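5.2 The handover stall

I want to spend some time on the failure that cost us most of September, because it never made it into the success rates in the previous section and I think other groups with two arms on one table are going to run into it. We called it the handover stall. My co-author Wycliffe Kaijage had a ruder name for it.

It goes like this. The left arm brings its gripper in toward the middle of the table, the right arm comes down to meet it, and somewhere in the last stretch both of them just stop. No alarm, no error code, and the controller still says it's running. If you wait long enough one arm gives up, opens its fingers and lets go of whatever it was holding. In the first run of 70 trials with the Kinyua planner this happened often enough that we stopped the run early and went looking for a cause.

I was sure it was the planner. I spent a week rewriting the part that decides which arm has right of way, and I was quite proud of it, and it changed nothing at all! The stalls came at the same places in the motion as before. Wycliffe had been saying since the first day that we should look at the cables, and I had been saying we'd get to it.

We got to it on 10 September 2019. The Tilteck safety layer watches the torque at every joint and holds the arm still when the reading goes over a limit. That limit was tuned at Prillside on a bare arm. Ours carry an extra external cable, tied down at a few points, and when the wrist turns far enough the slack runs out and the cable starts to pull. The pull isn't large. But the safety layer can't tell a tugging cable from a wrist pressing against something it shouldn't, so it holds. The other arm sees its partner holding and waits politely for it to finish. Now you have two arms waiting on each other, and neither of them has been told why.

Figure 2 gives a feel for how little room there is at the meeting point, and for how far the cabling swings out from the arms on its way back to the bases.

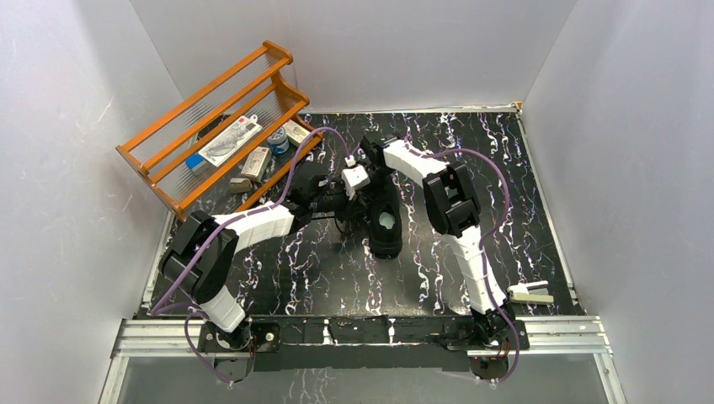
Figure 2. The two arms at close range over the table, with the goods rack at upper left and purple cabling along both arms.

The fix came in two parts. We retied the cables with more slack at the wrist, and we added a 30 second timeout to the hold, after which both arms back away along the path they came in on — slowly, with the fingers kept closed. The second part matters more to me than the first. Ties slip, somebody swaps a cable, and the stall comes back. With the timeout it comes back as a lost trial and a line in the log.

I should be clear about what we didn't fix. The Riltex log format records the hold but leaves out which joint caused it, so we still work that out by hand from the raw torque traces. And I don't love dropping objects as a default. With boxes and tubs it's an annoyance, with anything sharp or heavy it would be a real hazard, and we kept hands off the table whenever the arms were powered, including during a hold. An arm that has stopped moving looks safe. Ours could start again without warning as soon as the torque reading fell back under the limit, and once, while we were still hunting for the cause, it did so just as I was reaching for the stop button.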